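Picking Up a Bottle: Report on Our Visit to the Fallum Open Day

Term project, Introduction to Automation
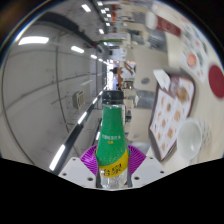
Figure 1. Green-labeled bottle held between the two ribbed finger pads of the hand-held gripper, with the tables behind.

1. Why we went

Our project group had to pick one visit this term and write up what we learned from it. The list had a bottling plant on it, a parcel depot and the open day at Fallum, and I voted for Fallum because I wanted to see how robots get taught to do small jobs with their hands. In class we had spent weeks on arms that repeat the same path. Give the arm a list of points, it goes to the points, and if somebody moves the part by an inch the whole thing misses. I already knew that kind of robot pretty well (we have one in the lab, and I have watched it miss plenty of times!). I wanted to see the other kind.

The open day was in March. We left campus early and still managed to get there after the introduction had started, so this report is missing the first part of the welcome talk. What we did catch was an overview of the day and a map with the stations marked. The one we had signed up for was called Uma, after the name of the project that runs it. Uma is a project about table work, meaning picking up, moving and putting down the things people eat and drink from. There was another station for folding cloth, which we only looked at for a few minutes, and I wish we had planned that better.

2. What Uma does

The idea behind Uma took me a while to get, so I will write it the way it finally made sense to me.

A person holds a gripper by a handle and does an ordinary task with it. There is a camera on the tool that looks out past the fingers. No robot arm is needed while this is going on. The person just walks up to a table, squeezes, lifts, puts down, and the camera saves what the task looked like from the hand's point of view. Later a program is trained on many of these recordings, and the trained program is what drives a real arm with the same kind of fingers on it.

In class our word for this was "learning from demonstration", and I had pictured somebody wearing a glove or pushing an arm through the motions. The hand-held way is so much faster to get started with. One of the team told us that a new person can be making usable recordings after a short practice, and I believe it, because we did.

The tool they use is a version they call the Ristik. It has two light grey plates that close toward each other, and on the inside of each plate there is a purple pad. The pads are the part I liked best. They have fine ridges very close together, spreading outward, and you can see them pressed against the bottle in Figure 1. I asked if the ridges were there for grip or so that the pad bends more easily, and the answer was both, with more weight on the bending. A pad that gives a little will wrap itself around a curved thing, and then you don't have to squeeze so hard.

3. Our turn

After the talk each group got time with the tool. We were told to take turns so that one person demonstrated, one called out the next task from a sheet, and the others watched and took notes. I was first up, which I was very happy about.

The first task on the sheet was to pick up a bottle and hold it steady. That sounds like nothing! But you lose most of what your hand normally does for you. You have two fingers, they only open and close, and your wrist has to do all the rest. On my first try I came in too high and tried to hold the bottle by the slope under the neck. The pads slid up and I had to let go and start over. On the second try I went lower, onto the wide part, and it held.

There is something I hadn't thought about until I did this. The label is useful. The bottle we used is clear at the base, and clear plastic is hard for a camera, since the light goes through it and bounces around in it. The green label with the yellow band across it gives the camera something definite to look at. The black cap helps as well, because it stands out against a bright ceiling. When I asked what happens with a bottle that has no label at all, I was told that this is one of the harder cases and that they collect extra recordings for it.

The second thing I learned is that the view is very wide. When you see the pictures from the tool, the whole room is in there, ceiling lights and tables and all, bent into a circle with dark corners. It also turns when you turn your wrist, so the ceiling can end up on the left and the tables on the right. To me it looks strange. For the program it is fine, or even good, because with the background in view it can work out how the hand is moving. The straight seams between ceiling panels, the rows of lights, the table edges, all of those are things that can be followed from one picture to the next. I had assumed the background would be a problem to get rid of. In our own lab we put up a plain sheet behind everything!

4. The tables

The tables were set the way you would find them at a meal. On the one nearest to us there was a dark grey tray with a paper liner with small pictures of food printed on it, and a white cup or bowl close by. I think this was my favorite part of the whole visit, because in our lab exercises the objects are always the same blocks.

A printed liner turned out to be a good discussion point for our group. One of us wondered if a program could be fooled by a picture of food and try to pick it up. We took that to the person at the station and got a longer answer than we expected. In short, a single still picture could be misleading, but the recordings are moving pictures, and a flat print does not shift against the tray when the hand goes by, while a cup does. It is still something they check for. Our notes have a small drawing of this that I have not been able to turn into a proper figure, sorry.

We also talked about glare. A cup that is shiny on the inside will have a bright spot from the lights, and the spot moves when you move. Same for the bottom of the bottle. They told us that they don't try to remove it and would like to have as many kinds of light in the recordings as they can get.

5. Numbers we wrote down

The team keeps a running tally of recordings for the day, and when we finished our session it was at 171. That includes the groups before us. Our own group made 4 that were good enough to keep, out of quite a few more tries. I am proud of those 4. Most of the ones that got thrown out were thrown out for the same cause, which is that we moved too quickly right after closing the fingers. You feel that you have the thing, so you hurry. The advice was to close, wait a moment, and then lift.

We were at the station for almost 2 hours, and it felt a lot shorter.

6. The talk by Bajpai

Bajpai is the company that makes the pads, and it had a short talk in the afternoon. I had expected this to be the dull bit, and it was really interesting. They went through how a soft finger wears out. It is not the tips that go first, as I would have guessed, but the place where the ridges meet the backing. They passed around some old pads and let us bend them. You could feel with your thumb that a worn pad folds in one place and a new one curves all along.

What I took from it for our project is that the person's gripper and the robot's gripper need pads in the same condition. If the recordings are made with fresh pads and the arm then works with tired ones, the same squeeze gives a different hold. Our plan did not mention pads at all, so we have added a line for it.

7. What we would change in our own project

We came home with a long list. These are the ones that I think we can really do before the end of term:

Take the plain sheet down and leave the lab as it is behind the table.

Swap some of the blocks for real objects, starting with a bottle and a cup.

Have each of us make recordings, so that it isn't all one person's way of reaching.

Write down which pads were on the gripper each time.

Close, wait, lift.

There is one open question that we argued about on the way back and still haven't settled. Half of the group thinks we should keep the failed tries, because a program that only ever sees good grasps won't know what to do when a bottle slips. The others say that with so few recordings we can't afford to mix in bad ones. At Uma they throw out the ones where the person rushed, but they keep tries where the first grasp was missed and then fixed in the same recording, like my first one with the bottle. I would like to copy that. We will test it both ways if there is time - and if there isn't, we will go with keeping the fixed ones.

8. Remarks on the visit

Getting there took longer than we planned for, so a group going next year should leave earlier than we did. Wear something comfortable, you are on your feet the entire day. Bring a question list, but also just ask things at the stations, as everyone we met was glad to explain, even the same thing a second time. I would sign up for the cloth folding too. From the few minutes we saw, it looks much harder than bottles, and I would love to try it!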